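**Ticket 17: processor goes into the recess at an angle**
Opened by: Laimutė Paju
Machine: Cutgate arm, shared workshop
Status: open, waiting for new fingers

Apr 12, 2018

The arm takes the processor well, but when it brings it to the grey plate, one corner touches the raised lip first. Out of 15 attempts, eight went in flat. The other seven stopped on the lip and I had to press the stop button. I have used the same old Xeon for all of them. 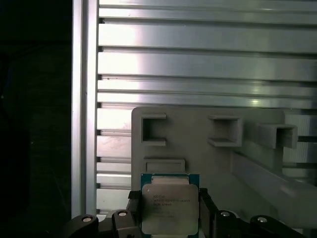
I have checked the following things until now:

- Screws on the gripper linkage: all tight.
- Position of the plate: measured again from the post, no change.
- Speed of the last movement: I made it slower, the result is the same.
- Grip force: with the lower setting it is a little better, but I do not trust it yet.

**Comment, Volker Lammers**
I think the part turns between the fingers when they close. If one finger arrives before the other, it pushes the edge and the processor tilts. Please try to close in two steps, with a short pause between them.

**Comment, Laimutė Paju**
I tried the two steps. It helped in the first three attempts, and then the tilt came back. I also saw that the tips are worn, so the contact is not the same on both sides.

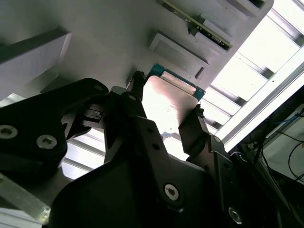

Can we make the recess wider instead of changing the fingers?

We could, but then the processor would sit with too much play and the next pick would be worse. Usa Intarasuk will print a new pair of tips with a small step for the edge of the board. I will repeat the test when they are fitted and write the result in this ticket.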